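4.2 Finger Pads and Camera Placement on the Hand-Held Tool

The comparison in Section 4.1 was made with the arm fixed to a bench. In this section we ask whether the same ranking of finger pads holds when the gripper is carried by a person and the arm is absent. The question matters for our use of the data. Demonstrations are recorded with the hand-held tool and replayed on the arm, so a pad that does well in one setting and badly in the other would make the recordings hard to use.

We tested three pad types. The first was the flat silicone pad supplied with the Hando fingers. The second was a foam pad that we cut from sheet and glued in place. The third was the ribbed pad made for us by Pangaribuan, which has fine parallel ridges on the inner face. All three were mounted on the same wedge-shaped finger body, and the body was screwed to the same base plate each time. The trigger, the spring, and the travel of the fingers were left as they were in Section 3.

Each pad was used by the same 7 operators. An operator picked up an object, moved it to a marked spot, and released it, and this was counted as one trial. Every operator did 20 trials with each pad. The order of the pads was changed from one operator to the next. A trial was scored as a failure if the object slipped during the lift, if it tipped over on release, or if the operator had to close the fingers a second time. We did not score speed, although the time stamps were kept.

The objects were chosen to be light and easy to damage or knock over. Paper cups, capped plastic bottles, and small pieces of foam board made up most of the set. Heavy objects were left out, as the closing force of the hand-held tool depends on the operator's grip and we had no way to hold it constant.

The foam pad gave the fewest slips on bottles but did poorly on cups. Its surface let go of a paper wall slowly, and several operators lifted the cup a short way off the table again after opening the fingers. The flat silicone pad had the opposite problem. It released cleanly, but bottles turned in the grip when they were taken near the cap. The ribbed pad fell between the two on bottles and was the best of the three on cups. Over the whole object set it had the fewest failures, which agrees with the ranking we found on the bench.

Wear was a smaller matter than we had expected. The foam pads had to be replaced once during the tests. The ribbed and silicone pads were used from beginning to end without a change.

Camera placement was tested separately, using only the ribbed pad. The Zondby wide-angle module was mounted in a high position and in a low position on the tool. In the high position both fingertips stay in view over their full travel, and so does a large part of the room. In the low position the fingers are larger in the image, but the far side of a table is often hidden behind them. The lower part of the image, where the tool body and the hand would appear, is masked in both cases. The mask was drawn by hand once for each mount and was not adjusted between operators.

We ran the localization step of the Wurkton tracker on recordings from both mounts. Each recording was 60 seconds long and began with the fingers open and nothing held. Tracking was lost more often with the low mount, mainly when the operator leaned in toward the table and little of the background was left to follow. With the high mount, tracking was usually kept through the whole pick. Rooms with shelves and straight edges were the easiest. Figure 7 gives a view from the high mount in a room of this type, with the ribbed pads fitted and the fingers open over a round marble-topped table.

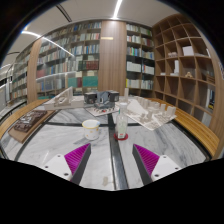

Figure 7. View through the wide-angle camera in the high mount, ribbed pads, fingers open. The black area at the bottom is the mask.

One of the reviewers of an earlier draft objected that the two mounts differ in tilt as well as in height, and that the loss of tracking in the low position could come from either. The reviewer asked for a third mount, low but tilted up, before any claim was made about height alone. We agree that the present test does not separate the two. The low mount has to point further down to keep the fingertips in view, and a low mount with the tilt of the high one loses sight of the tips when the fingers are nearly closed. We therefore report the result for the two mounts as built and make no claim about height by itself.

A second limit is the way failures were scored. Closing the fingers twice was counted as a failure even when the object ended up in the right place. Some operators close lightly at first as a habit, and they score lower for it with every pad. Since each operator used all three pads, the ranking should not be much affected, but the failure counts should not be compared with those from the bench, where the controller closes once by design.

The ribbed pad and the high mount were used for all recordings from this point on. The fixed closing force used during replay is described in Section 4.3.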